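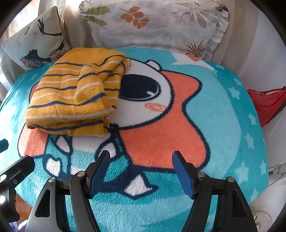

### 4.2 What people mean by "a blanket"

The questionnaire asked respondents to list the bedding on their main bed on the night before they filled it in. We thought this was the easy question. It had been placed near the front for that reason, ahead of income and boiler age, so that people would warm to the task. Of the 2,154 forms posted to addresses in Curneck and Mudgway, 357 came back with the bedding question answered, and a fair share of those had been answered in the margin.

The trouble lay in our wording. We offered four boxes: duvet, blanket, quilt, other. Respondents in Mudgway tended to treat "blanket" as meaning woven wool, probably inherited, and put fleece (Figure 3) under "other", often with a note to say it did not count. In Curneck the same article went under "blanket" without comment. One household ticked all four boxes and wrote "plus coats" beneath them. We have coded this as four layers, with the coats held over for Section 4.4.

Earlier work on the Ernon valley avoided the problem by asking only about duvets. Quinlan's first survey of the two villages took the tog rating on the label as a fair measure of night-time insulation, and reported that homes without central heating were no better covered than homes with it. Fletcher Quinlan has since said, in a letter to the present authors which was kinder than we deserved, that he never believed the result and suspected that everyone was asleep under something he had not asked about. Our returns bear him out. Among homes heated by a single fire or stove, the duvet was commonly the second or third layer, and in some cases it was underneath.

Fleece deserves more attention than it has had. It is cheap, it dries quickly on a rack in an unheated room, and it is very often bought as a present. Respondents rarely described it as bedding at all. It was "the throw", "the sofa one" or "the dog's, strictly speaking". These items move between rooms in the course of an evening, and a form that asks about beds will catch them only if they happen to have reached one. We suspect that this movement accounts for much of the gap between the postal returns and the sleep diaries kept by 55 of the same households, who recorded their bedding each night for a fortnight in April. In the diaries a fleece layer appears on most of the colder nights, including in homes whose postal form had denied owning one.

Two cautions apply. The first is that April was mild. The fieldwork had been planned for the winter, but Studesa, who printed the diaries, delivered them with the pages bound in reverse order, and the reprint took us past the last hard frost. The second is that people who will write down their bedding every night for two weeks are perhaps not typical of those who won't. Their beds were very well made, by their own account.

We also tried to work out total insulation by adding up the layers, using laboratory values for each material. This produced a tidy table and several respondents who, on paper, should have been dangerously hot. Adding layers in this way takes no notice of draughts, of feet, or of the partner who removes everything at three in the morning — a factor mentioned so often in the free-text comments that it has its own code. The summed values are given in the appendix for completeness and should be used sparingly.

For the next round, which will go to about 4,000 addresses, the four boxes have been dropped. Respondents will be asked to write down whatever was on top of them when they woke, in any order, and we will sort out the names afterwards. The pilot replies are longer and less legible, but they agree much better with the diaries. The coats have been given a line of their own.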